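Chapter 4
What a Shirt Can Teach You

My first robot demonstration was an open day at Hultutik, on a Sunday, and I almost skipped it for a nap. Urszula Urbańczyk, who ran the laundry bench, handed me a visitor badge (number 139!) and told me to stand anywhere I liked as long as it was behind the tape.
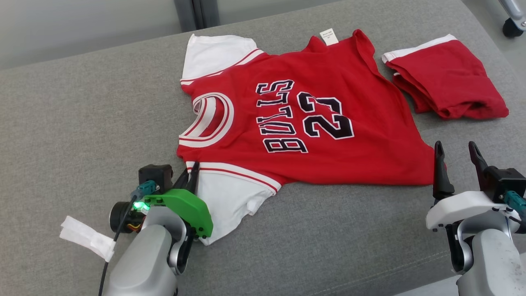
I had read plenty about robot arms that weld cars, and I figured clothes would be easy by comparison. Wow, was I wrong! A car door keeps its shape when you pick it up. A shirt slides and bunches and hides its own corners, so the arms have to work out what they're dealing with all over again after every tug.

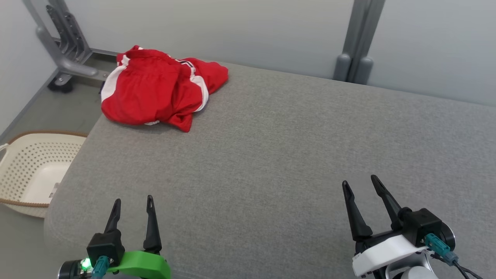

Figure 4.1 Two open grippers over the padded surface, with a red garment near the back.

I asked Baltasar Zúñiga how many folds it takes before you trust a program. He said he'd stopped at 600 once and been sorry, so now he goes to 1,000 – and then he wandered off to find coffee. I wrote both numbers on the back of my badge, and we'll come back to them in Section 4.3.

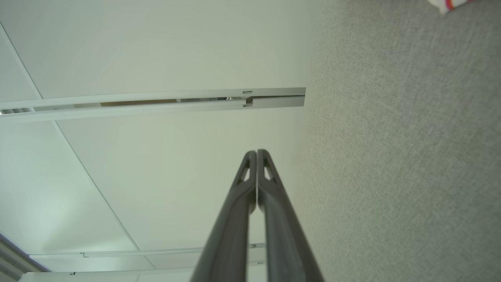 Figure 4.2 Gripper fingers closed, seen from the wrist.

Before you read on, fold a T-shirt using just two fingers of each hand. Write down every move you make, including the ones you have to redo. You'll need that list for the first exercise.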